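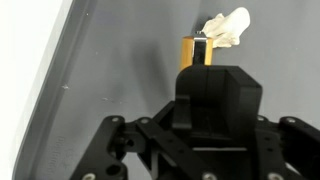 Altmont Tray Service: Frequently Asked Questions

Last updated June 25, 2018

What comes on a tray?
A standard tray has one cup and one paper tissue. Spoons and sugar are at the counter by the door.

Can I get more tissues?
Yes. Take what you need from the box at the counter. Large orders can include a spare pack of 70.

What do I do with a used tissue?
Leave it on the tray, next to the cup. Please don't push it down inside the cup. Wet paper sticks to the bottom and has to be picked out by hand before washing.

Where do the trays go when I'm finished?
Slide them into the return rack in the Banik Room. If the rack is full, stack them on the side table, no more than 10 high, with the cups taken off first.

Can I keep the cup?
No. Cups are washed and used again. If you would like some for your own office, ask for the Bundel price list.

Are the cups safe in the microwave?
No. Heat your drink in one of the mugs from the kitchen and pour it over.

I broke or dented a cup. Do I have to pay?
Not for the first 2 in a calendar year. After that the replacement cost goes on your department's bill.

How are the trays cleaned?
Loose paper is thrown out, then the tray is wiped with mild soap and dried with a cloth. Don't use scouring pads, as they leave marks on the surface.

Can I book trays for a meeting?
Yes, with one working day's notice. Call extension 724 and give the room and the number of people. Bookings for Tomaszewski Hall have gone through the same extension since April.

I left something on a tray. Who has it?
Small items are kept at the counter for two weeks. Tissues and paper napkins are thrown away.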